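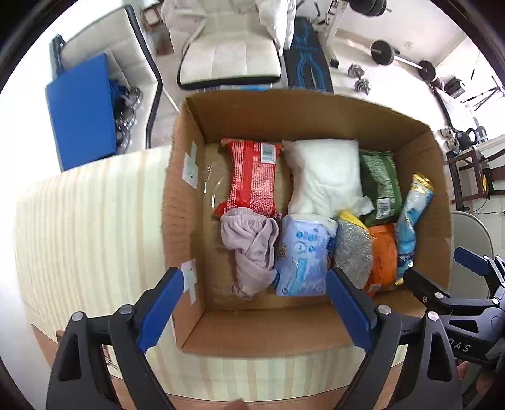

My Night Guard and Me

October 10, 2019

I have been a tooth grinder for most of my adult life, and I spent most of those years telling people I wasn't. My wife said it sounded like somebody walking on gravel in the next room. I said she must be dreaming. Then in June I bit down on a piece of toast (toast!) and a corner came off one of my back molars, and that was the end of the argument.

Our dentist here in Warnby is Dr. Symonenko, who has been looking after our family since the kids had baby teeth. She smoothed the edge, put a filling over it and then held up a little mirror so I could see how flat my front teeth had gotten. I had always thought they were just nice and even. She asked if I woke up with headaches. I said yes, but I had put that down to the pillow, and before the pillow to the mattress, and before that to the neighbor's dog.

So I was measured for a night guard. If you haven't had it done, they fill a tray with something like cold cake batter and you sit there with it in your mouth, breathing through your nose and trying to think about other things. I thought about lawn mowers. It was over before I had gotten very far with them.

Now for the money, which is what my brother-in-law wanted to know first. The guard came to $413, and our plan paid $64 of it. I grumbled about that all the way home. Then I asked what a crown on that molar would have cost, and the girl at the desk looked it up and told me $1,420, and I grumbled a good deal less after that.

The first week was not pleasant. I drooled. I took it out in my sleep and found it under the blanket in the morning, and once inside a pillowcase. I talked like a man with a mouthful of marbles, so all the important conversations had to be finished before I brushed. My friend Orest Lytvynenko, who has worn one for years, told me to put it in a half hour before bed and read something, so my mouth could get used to it while I was busy. That helped more than anything else, and I have gotten through 3 library books this way – two mysteries and a very long one about canals.

I rinse it in cool water when I get up, give it a light going over with a soft brush, and let it dry before it goes back in the case. Hot water is out, because it can warp. Dr. Symonenko also asked me to bring it along to my cleanings so she can look it over for wear, and I have already forgotten once.

The headaches have mostly gone. I still get one now and then, usually after a day of doing the bills. My wife says the gravel has stopped, although apparently I snore now, and she would like me to bring that up at my next visit too.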